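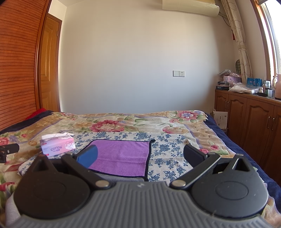 Guests at Cuvlow had been asking for years whether the old mill rooms would ever open again, and one of them wrote in the visitors' book that she would happily sleep on the floor if it meant waking up to the sound of the weir. She won't have to! Cuvlow, the guesthouse on the river at Bekeck, reopens its mill wing in March with 6 bedrooms, a shared kitchen and a reading room that looks out over the water.

The wing has been closed for two winters while the roof was redone. Local roofers Spahić replaced 388 slates by hand – and saved every old one they could for the garden path. We are thrilled with how it looks.
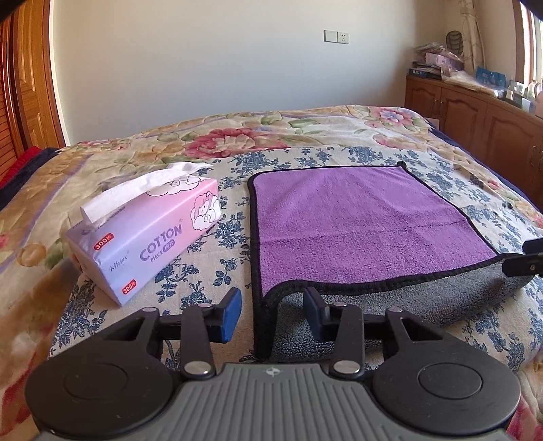 Opening weekend

Doors open at 7 in the morning for breakfast, with bread from the Drenormont bakery. Neighbors are welcome, muddy boots and all.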